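The one-plate kitchen, and other promises

Every January somebody tells us to own less crockery. The advice comes round as reliably as the gym leaflets, and it usually comes from a person selling a book, a course or a plate. This year it was a plate. The Amelen is round, shallow, somewhere between terracotta and caramel, and costs more than the set of six I bought when I moved into my first flat. Hitiden, the shop that stocks it, calls it "the only plate you will ever reach for".

I have reached for a lot of plates. I doubted it.

The idea behind the one-plate kitchen is simple enough. You keep a single good plate per person, you wash it straight after eating, and you put it back where you found it. With nothing else in the cupboard, dirty dishes can't pile up. The washing-up takes a minute. The worktop stays clear. A calm descends on the household, or so the leaflet in the box suggests, in very small grey type.

Ximena Escobedo has been running her kitchen this way for 11 months and agreed to let me hang about in it for a day. She used to own 167 pieces of crockery. She knows the figure from the list she made when she gave most of it away, and she was less wistful about it than I'd expected.

"Half of it was gravy boats," she said. "I don't even like gravy."

It wasn't half gravy boats. I saw the list. But I took the point.

What the leaflet leaves out

The first thing to say about owning one plate is that you are always washing it. Toast, wash. Sandwich, wash. A slice of cake at four o'clock, wash. People who own a dozen plates can put this off until the evening and do the lot in one bowl of hot water, which strikes me as a perfectly good system and one that worked for my mother for 50-odd years. Escobedo says each wash is so quick she doesn't notice it. I noticed it. I noticed it four times before tea.

Then there is the ribbing. The Amelen has faint rings running round the inside, the sort you get on a thrown pot, and they do look handsome when the light catches them. Hitiden says they "invite the hand". They also invite egg yolk. Escobedo's method is to tip the plate steeply over the sink, run warm water from the top edge and follow the rings round with the soft side of a sponge. Scrubbing straight across just skips over the dips. A few drops of ordinary washing-up liquid will do it. She tried the Flerent plate soap, which comes in a tin and smells of figs, and went back to the blue stuff.

The second thing is where you put it. A plate has to dry, and the one-plate kitchen frowns on racks. Ghaffari, who make a folded drying mat that is recommended alongside the plate, would like you to buy the mat. Escobedo dries hers with a tea towel and leaves it flat on the worktop, in front of her mug and glass.

And this is where I began to part company with the theory. A clear worktop is supposed to follow naturally from a small cupboard. Yet most of what sits on a kitchen worktop was never in the cupboard to begin with. It is sponges, sprays, wipes, soap, the microwave, the boxes you put on top of the microwave and mean to move. You could throw out every plate in the house and none of that would budge.
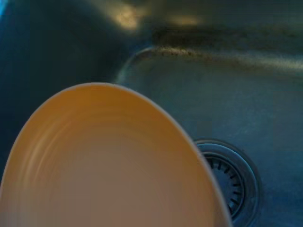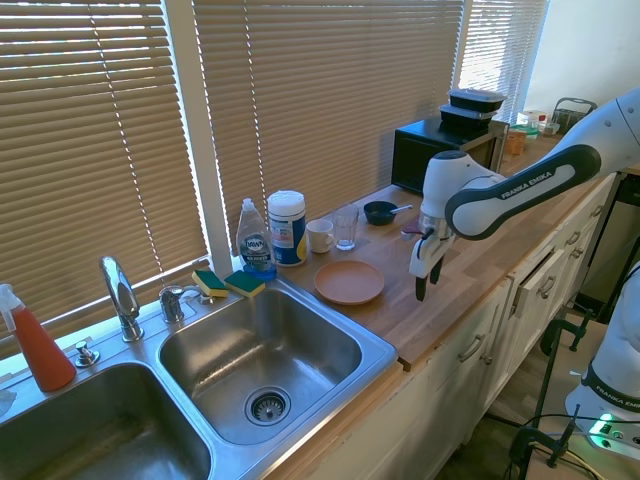
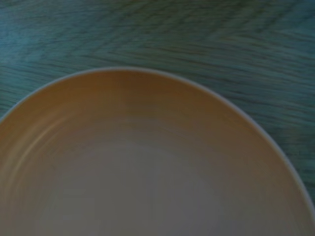
Is it the plate or the person?

I put this to Escobedo and she was quite cheerful about it. She has never claimed that the worktop is bare. What has changed, she says, is the sink. It used to be full by Wednesday and she used to walk past it with her eyes half shut. These days she can fill a kettle without moving anything first.

That is worth having. I am only doubtful that a costly plate is what did it. Any plate would do the same job if you washed it each time, and most of us could run the experiment tonight with what we already own. Put the others in a box, tape it shut and see how long you last. I managed 9 days. My downfall was having people round, a problem the leaflet deals with by suggesting you "share from the centre".

Escobedo's answer to guests is more practical. She kept a few odd plates on the top shelf, behind the flour, and gets them down when she needs them. Strictly speaking this makes hers a several-plate kitchen. She asked me not to dwell on it.

Should you bother?

If your sink is always full, try the box and the tape. It costs nothing. Wash as you go for a fortnight, learn to tip the plate and work round it, and wipe under the soap bottle while you are there.

If you then find that you want one lovely orange-brown plate to do it with, I can't stop you. It feels solid in the hand and it sits well on pale wood. It doesn't slide about in the sink as much as my thin white ones do. The rings will need a bit of attention after eggs.

I gave mine back to Hitiden at the end of the loan. The taped box is open again and in the hall, with two bowls still in it.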